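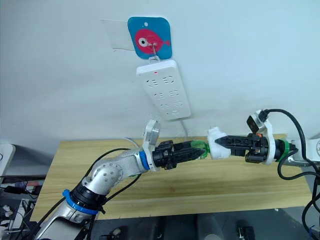 Two Arms Are Better Than One

Have you ever tried to open a jar with one hand? It's pretty hard! One hand needs to hold on while the other one does the turning, and that is the big idea behind the Kestumel, a robot kit made for schools and science clubs. It has two arms that sit at a table and share a job, a lot like your own two arms do when you're tying a shoe or peeling an orange.

What are the fingers for?

At the end of each arm is a gripper, and that is the robot's hand. Your hand has five fingers, but each Kestumel gripper gets by with two. They close from both sides, like when you pinch a grape - and if they pinch too hard, well, you know what happens to the grape! So the robot has to learn how much of a squeeze is enough.

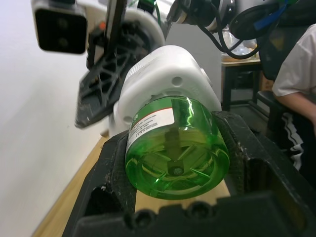

A green bottle between two black gripper fingers.

Bottles are tricky because they are round and smooth and love to roll away. The people at Zomitz, who make the kit, suggest starting with a soft sponge and moving on to bottles when your class feels ready. There are 400 practice jobs in the guide book, so you won't run out for a good long while.

Small jobs around the house

Some of the jobs are ones grown-ups do at home, such as putting a little bottle together with its plug-in part. 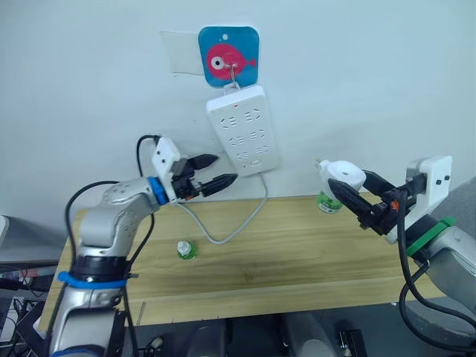
Plugs and outlets are for grown-ups and robots only, please, so leave those pages to your teacher. The kit comes in 3 boxes, and the next batch ships in November.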